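Varnport open day — anybody else go on Friday?

14 replies · 3 shares

**gadport_refugee** wrote:
Went to the Varnport open day on Friday and I'm still sorting out how I feel about it. The pitch in the email was "see the future of manual work," and the future of manual work has a parking problem. I circled the block until I gave up and left the car by the tire place.

Once you're in, it's a nice old brick building, coffee is free, and they hand you a badge with your name spelled however they heard it. Mine said Gabport. I'm keeping it.

The main thing they were showing was the hand-held grippers. You hold one in each hand, you move stuff on a table, the cameras on the grippers record it all, and later an arm is supposed to learn the job from you. I went in expecting a big orange arm behind a fence. The stations were tables with household junk on them.

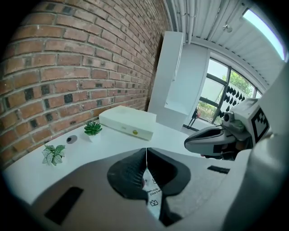 Do you need to sign up ahead for the hands-on part?
Walk-ins are fine until 3 in the afternoon, and after that they only take people who put their name on the sheet at the front desk.

I got six minutes, which a guy timed on his phone. My job was to open the lid of a box and close it again. I have been opening boxes my whole life and I've never been so bad at it.

**lathe_and_let_live** wrote:
Was there in the morning. Had the same six minutes and the same loss of dignity. My wife did it on the first try and has mentioned it since.

I will say the talk beforehand was good. Catalina Quiroga did it, and she was the only person all day who answered a question with "we don't know yet." Somebody asked how many recordings you need for one simple task and she said their last one took 900, and that 300 of those got thrown out because people kept blocking the camera with their own sleeves.

**mr_backlash** wrote:
So let me get this straight. You drove across the county to do unpaid data entry with salad tongs.

I've run a Brultix cell for years. It picks a part, it puts down a part, it does not need me to demonstrate lids. If I want it to do something else, I spend an afternoon with the pendant and swear. Works great.

**gadport_refugee** wrote:
@mr_backlash there was a cookie too, so not entirely unpaid.

Your cell is great as long as the part shows up in the same spot every time. Move the bin over a couple of inches and tell me how the afternoon goes. That was more or less Quiroga's whole point — nobody fixtures a kitchen table.

**mr_backlash** wrote:
And nobody is paying to automate a kitchen table either. Who is the customer? Somebody with 3000 houseplants and no hands?

**lathe_and_let_live** wrote:
She covered that. Kitting and returns, mostly, places where every box is different. Šťastný had a table by the door and their rep said they're trying it for repacking spare parts. He also said "trying" about four times, so take it for what it's worth.

What I'd like to have seen is the arm doing the job afterward. They had a video of it on a loop. I don't drive that far for a video.

**gadport_refugee** wrote:
That bugged me too. I asked, and the answer was that the arm is at their other site and might be at the next one in March. Might.

Anyway, here's what I'd tell anyone going. Eat first, the cookie is small. Ask for a station by the brick wall if you get the choice, the ones near the entrance have people squeezing behind you the whole time. Practice the squeeze a little before you reach for anything. I kept closing too early and poking things across the table like a cat.

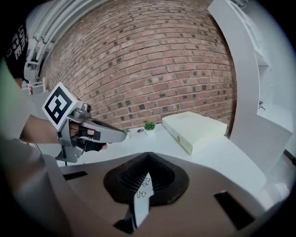
The other thing is to go slow, slower than feels reasonable. I got told this twice. I was moving like somebody was going to take the box away from me, and the woman running my station very kindly said the arm would learn that too.

**pneumatic_pete** wrote:
Didn't go, but I disagree with backlash on the customer thing. We lose a person and a half to repacking all year long. If something could do even the boring part of that I'd listen. Would want to see it run a full shift first, with our lighting and our idea of clean.

**mr_backlash** wrote:
Fine. If they bring the arm in March I'll go. I'm parking by the tire place.

**lathe_and_let_live** wrote:
They tow after 5.

Back to top · Contact the moderators · Posts belong to the people who wrote them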